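Port Passes at Clesarthorpe: Remarks on the Annual Return

10 June 2020
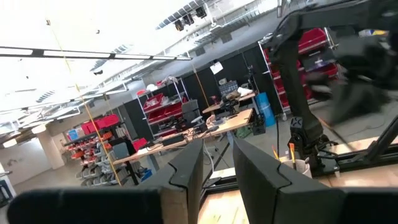
A white cup on a light wooden tabletop, beside the base of a black robot arm.

The annual return on the port pass scheme at Clesarthorpe has been placed on the harbour board's website. It runs to a few pages and will attract little notice at a time when public attention is, quite properly, elsewhere. I have followed the scheme since it was first proposed and have written on it here on previous occasions. Readers who wish for the background will find it in the archive under "Ports". What follows is confined to the return itself, and to the questions which I consider it leaves open.

The scheme requires any person who works inside the secure area of the port to hold a pass, and to undergo a background check before the pass is issued. The check covers identity, right to work, criminal record and a fourth heading described as "security information". The first three are familiar to anyone who has worked at an airport or a large public building. The fourth is the one that has given rise to difficulty, and I shall return to it.

According to the return, 858 persons applied for a pass or for the renewal of one. Of these, 435 were renewals. Passes were refused in 39 cases. The board states that the figures show a scheme which is "settled and proportionate". I do not think the figures show that, and I do not think they show the opposite. They show how many people applied and how many were turned away. On the reasons for refusal the return says only that they "varied".

I should make my own position plain at the outset, as correspondents have sometimes mistaken it. I support the principle of vetting at ports. A port of any size handles fuel, chemicals and passengers in close proximity, and those who work there have access which the general public does not. The state has a duty to protect life, and it would be failing in that duty if it allowed unrestricted entry to such places. I supported the original proposal in a submission to the consultation and I would do so again. My concern is with the manner in which the power is used and the extent to which anyone outside the board is able to examine it.

The heading of "security information"

The published guidance does not define this term. It states that the board may take account of "any information relevant to the security of the port", which is wide enough to include almost anything. A conviction is a matter of record. A person knows whether he or she has one and can say so if the record is wrong. Information of the kind covered by the fourth heading is of a different character. It may be an unproven allegation, or a report that the applicant attended a certain meeting or is related to a certain person. It may be entirely sound. It may also concern somebody else with the same name.

In December the board amended the guidance to say that an applicant refused under this heading will be told "the general nature of the concern, where practicable". This is an improvement on the earlier wording, under which nothing at all was disclosed, and credit should be given for it. The words "where practicable", however, leave the decision with the same office that made the refusal. The return does not say how often disclosure was found to be practicable. It would have taken one line to do so.

It is sometimes argued that publishing such details would assist those who wish to do harm. I accept that argument in respect of sources and methods. I do not accept it in respect of totals. A statement that a given number of refusals rested on security information, and that in a given number of those cases the applicant was told something of the reason, would reveal nothing that could be turned to any hostile purpose. Similar totals are placed before elected members in other areas of public life as a matter of routine.

Appeals

There were four appeals in the period covered by the return. All were heard by the board's own review panel. The return does not give the outcomes.

Four is a small number when set against 39 refusals, and two explanations are open. One is that those refused accepted the decision as correct. The other is that they did not know how to appeal, or could not afford to be out of work while the matter was considered, or saw little purpose in asking the same body to think again. I suspect that both are true to some extent. The board has not asked, so far as I can discover, and the refusal letter (a specimen of which is annexed to the guidance) mentions the right of appeal only in its final paragraph, in a sentence which also deals with the return of safety equipment.

The time limit for an appeal is short. It runs from the date of the letter and takes no account of when it was received. For a person who has moved lodgings between contracts, as many dock workers do, this is a real obstacle. It would be a simple matter to correct – no new regulation is needed, only an amendment to the guidance – and I have written to the board to suggest it.

The role of the contractor

The initial checks at Clesarthorpe are carried out by a private firm, Bartoš, under a contract let by the board. I have no criticism to make of the firm, which appears to process applications promptly and which answered a written enquiry from me with courtesy. The question is one of constitutional propriety. A decision which deprives a person of a livelihood is a public decision and should be taken by a public body which can be held to account for it.

The board's answer is that the firm merely gathers information and that the decision is always taken by an officer of the board. On paper this is correct. The return adds that the firm supplies a "recommendation" with each file. It does not say in how many cases the officer departed from the recommendation. If the answer is none, or very nearly none, then the distinction between gathering and deciding has become thin, and the board should consider whether its officers have enough time and enough material before them to exercise a judgement of their own.

I asked for this figure in my letter. The reply stated that it was not held centrally. I have no reason to doubt that, but it is unsatisfactory that a body should describe its scheme as proportionate without holding the information by which proportion might be measured.

A comparison with Lostton

Lostton operates a similar scheme under the same enabling legislation. It is a smaller port and its traffic is chiefly freight, so comparison must be made with care. Its practice differs in three respects which seem to me to deserve attention. Its appeals are heard by a panel with an outside chair. An applicant may be granted a restricted pass, valid under escort, while an appeal is pending. Its return sets out refusals by heading.

None of these measures has, to my knowledge, been said to weaken security there. The restricted pass in particular appears to be valued by employers, who would otherwise lose a trained worker for the whole of the appeal period. Clesarthorpe considered the idea when the scheme began and rejected it on grounds of cost. The papers of the time do not contain a costing.

What the assembly might do

The Ernine assembly has the power to call for a fuller return and has not used it. Members may feel that security matters are best left to those with expertise in them. That view is understandable and is held in good faith by members of more than one party. It does, however, overlook the purpose for which the power was given. The legislation which allows ports to vet their workers passed on the strength of an undertaking that elected members would receive an annual account. An account which omits the grounds of refusal, the results of appeals and the part played by a contractor falls short of that undertaking, whatever one thinks of the scheme.

I would therefore ask members to request the following before the return is formally noted: a breakdown of refusals under each of the headings; the outcome of every appeal; the number of cases in which the officer departed from the contractor's recommendation; and a statement of how often the general nature of a concern was disclosed. The last two may have to be collected from the coming year onwards if the records do not exist.

There is a wider matter on which I hope to write separately. Powers of this kind are usually granted at a time of alarm and reviewed, if they are reviewed at all, at a time of indifference. The port scheme has no expiry date. Several of the temporary measures now in force elsewhere do have one, and it will be instructive to see whether the assembly keeps to those dates when they arrive.

Correction to my previous post on this subject: I stated that passes at Clesarthorpe are valid for a fixed period in all cases. Passes issued to employees of the board itself are reviewed on a change of post only. I am grateful to the reader who pointed this out, and the earlier text has been amended.

Comments are open and are moderated. Contributions which identify individual applicants or officers will not be published. Those who have themselves been refused a pass and who wish to write in confidence may use the contact form, and should say whether they are content for any part of their account to be quoted.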